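Trail Towns Should Pay for Maintenance First

By Samuele Ferri
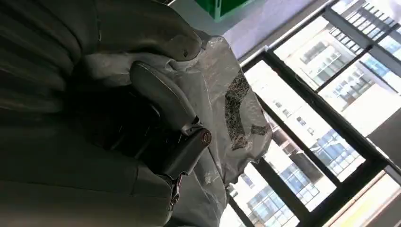
Vallejo spent 1495 dollars on new trailhead signs in December. It spent 687 on clearing the trails those signs point to. I think that is backward, and I said so at the council meeting.

The Rodico loop is the best short hike we have. It is also under mud for much of the spring, and the footbridge at the north end has been closed for nearly 944 days. Visitors follow a handsome sign to a locked gate and turn around.

Severino Toledo, who runs the trail office, told me that signs bring people in and people bring money. He has a point. Bremireo put up signs too, and its two cafes are busy. But Bremireo fixed its drainage the year before.

The bridge repair was quoted at 1301 dollars. We could have paid for it and still had change left for a coat of paint on the old signs. I would like to see it at the top of the next budget, ahead of the brochure.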